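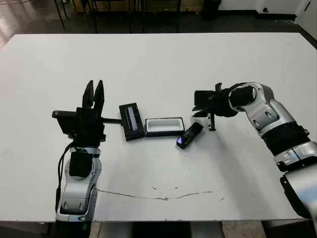 By Augustina Odoi
Staff writer and night-shift setup tech

The Grumar people said the cell would be ready to run by lunch, and I believed them, because I'd only been at Prarnlow a few weeks and I still believed everybody.

"Start with the left hand," Hilkka told me. She was on the stool behind me with her shoes off and a bag of pretzels in her lap. Hilkka Turunen had been setting up two-armed cells since before I could drive, and she had this way of teaching where she'd say five words and then eat.

So I started with the left hand. You open it, you close it, you look at the number on the screen and you look at the fingers, and if the two don't agree you write it on the sheet. The sheet had a line for everything! Finger gap. Cable slack. Wrist screws, with a torque figure and my initials. Somebody at Alhassan had typed it up in November and spelled "gripper" three different ways, and I'd already grown kind of fond of it.

The left hand was fine. The left hand was always fine, it was the good child. The right one had come back from repair with a new joint and a fault code, 209, that popped up whenever it felt like it. Hilkka had looked up 209 in the manual and the manual said "see supplier." The supplier said "see manual." That was Flendano for you, and I won't go on about Flendano, because my mother reads these.

"Home it again," Hilkka said.

I homed it again. Both arms went up, thought about their lives, and came back down. No fault. I homed it a second time and got 209 before the elbow had even gotten going.

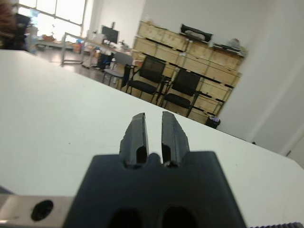 "Okay, now what changed?" she said.

Nothing changed! I hadn't touched a thing! I said so, pretty loudly, and she just crunched a pretzel and waited, and that's when I remembered I'd leaned over to get my pen. My hip had been up against the table. I leaned again, same spot, and sent it home, and there it was, 209, like I'd rung a doorbell.

You have never seen a woman put her shoes on so fast.

We got down on the floor with a flashlight, the two of us, and followed the right arm's cable back from the base to where it ran under the edge of the table. There was a clamp there, a dinky little thing, and whoever put it on had pinched the cable against the frame. Every time the table shifted even a hair, the clamp bit down. The new joint was fine. The new joint had been fine for nine days while we wrote mean emails about it.

"Should we tell them?" I said.

"We should tell them something," Hilkka said, and handed me the screwdriver.

I backed the clamp off and she fed me a couple of inches of slack, and then I couldn't find a good spot to put it again, so we argued about that for a while (I wanted it on the leg, she wanted it farther back, it went farther back). She wrapped the pinched part and wrote "replace cable" on the sheet and underlined it hard enough to tear the paper.

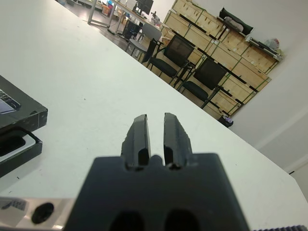 Then we did the fingers, since we were already behind. She had me run my thumb along the edges of the jaws, slowly, with the power off, and say out loud what I felt. I felt dumb, mostly. But she wanted to know rough or smooth, and where, and she wrote that down too.

The cycle counter said 2,563 when we powered it back up. I leaned on the table. I leaned on it with both hands and then I sat on the corner of it, which is against several rules, and Hilkka sent the arms home with me sitting there like somebody's cat.

Up they went. Down they came. No code.

"Again," she said, and passed me the pretzels.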